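Butcher-block bench top

A butcher-block bench top is a thick wooden work surface made by gluing long strips of timber side by side. It is used on workbenches, kitchen counters and craft tables. The name comes from the heavy chopping blocks once common in butcher shops, although most tops sold for workshops are built differently from those blocks and are not meant to be cut on.

Construction

Three arrangements are in general use. In an edge-grain top, the strips are turned so that their narrow edges face up, giving a surface of fine parallel lines. In a face-grain top the wide sides face up and the grain figure is more visible. End-grain tops are made of short upright pieces and show a checkered pattern. Edge grain is the usual choice for a bench, being stiff along its length and cheaper to make than end grain.

Maple, beech, birch and oak are the most common timbers in North America. Softer species such as pine are used for light-duty tops. Strips may run the full length of the top or be made up of shorter pieces finger-jointed end to end, the latter being less costly and more prone to colour variation.

Finish and care

Workshop tops are normally finished with oil, hardwax oil or a thin varnish. Oil soaks in and can be renewed in small patches, so a scratch or glue spot can be sanded out without refinishing the whole surface. Varnish resists spills better but chips under dropped tools.

Timber moves across the grain as humidity changes. A top is therefore fastened to its base through slotted holes or with figure-eight clips. Both faces should receive the same number of coats, as a top sealed on one side only tends to cup. Seasonal movement is greatest in houses heated through the winter, and gaps between a top and a wall batten often open by January and close again by summer.

Use

The surface is kinder to tools and parts than steel, and small items roll less readily on an oiled top than on a plastic one. It is well suited to light assembly, model making, household repair and finishing printed plastic parts. Heavy metalwork is better done on steel, and soldering calls for a heat-resistant mat.

On a small shared bench, hand tools and unfinished work generally occupy the same surface. A typical spread includes pliers, a cordless screwdriver, a printed part such as a ring with a circle of small holes, a bowl for loose pieces and a cup for anything long and thin.
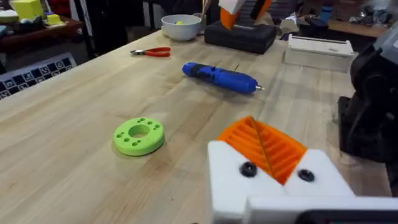 Tools left out between jobs are usually pushed toward the back, leaving the front edge free for clamping. Bowls and cups are favoured over divided trays where the work changes often. Carrying cases take up a good deal of room and are commonly stored on a shelf below.

Commercial tops

Ready-made tops are sold in standard lengths and cut to fit at home. The Skarala series, made by Edamitz, is an edge-grain birch top supplied unfinished in 2 thicknesses. Sandach sells a similar product in beech, pre-oiled on both faces, along with a matching trestle base.

See also: Workbench; Trestle table; Cutting board; Finger joint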